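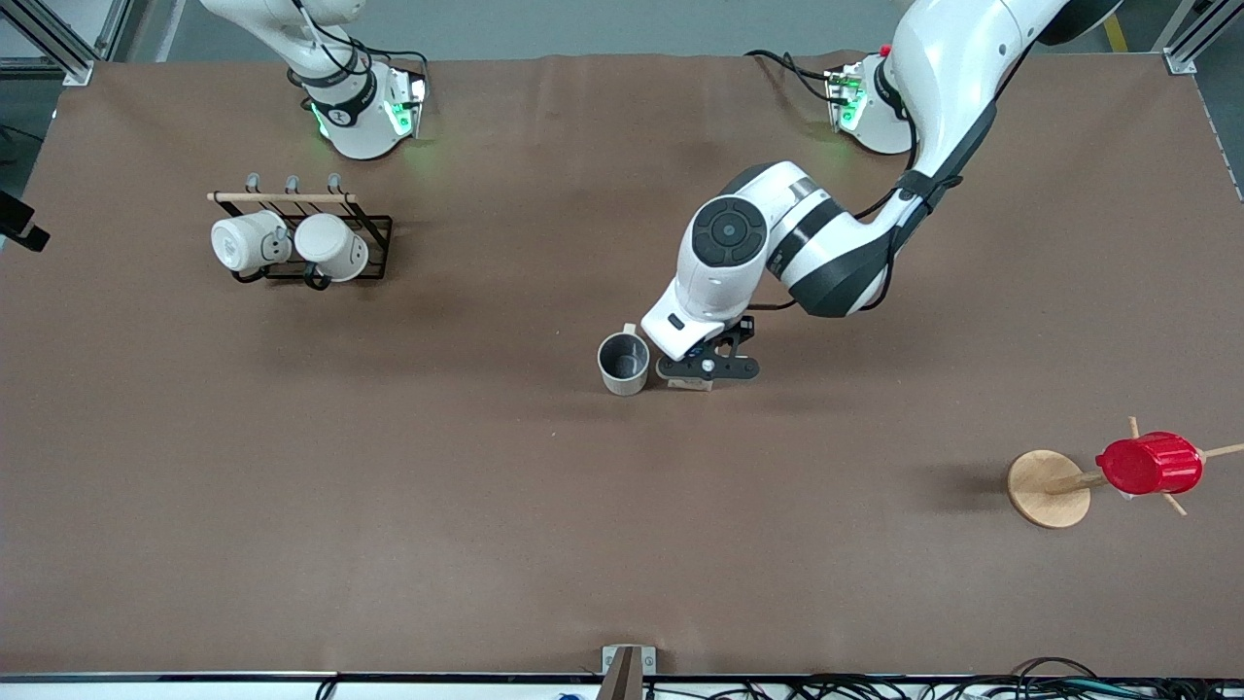
Gray mug, block and the wire rack with the wood rod

Firkasetti Forum > Kitchen & Coffee Corner > Mug racks: hooks or shelf?

flamik_fan
Posted 18th March
OK, I am completely sold on wire mug racks! Black wire, a light wooden rod along the top, metal hooks curling upward. I've been a stacker my whole life and got a rack like this in January, and my counter has never looked so good. The mugs are right there when the kettle goes on – no more digging. Who else hangs theirs?

odoi_kitchen
Love the wood with the black wire. I hang 8 mugs at home on a longer rail and it makes me happy every morning. What's the little wooden block for?

flamik_fan
I use blocks like that as coasters, but you could put one under a wobbly foot too.

Sadow211
I'll be the grump. Hooks are fine for light mugs, but my big stoneware ones swing and knock together, and I've chipped 2 that way. A shelf does the same job and you can slide things around on it.

flamik_fan
Sorry about your mugs! Did you have one on every hook? I skip a hook between the fat ones and they don't touch.

Sadow211
Every hook, yes. But if I have to skip hooks, I'm paying for a rack I only half use.

teatowel60
Team hooks here, with one gripe: handles. Mine with the tiny square handles won't go over anything thicker than a pencil. Take your favorite mug to the store and try it on the hook, I mean it. I got funny looks and came home with the right rack!

odoi_kitchen
Ha, doing that this weekend. Also, I like the gray mug. Plain gray goes with everything.

Sadow211
Fine, the gray mug is nice. Still keeping my shelf.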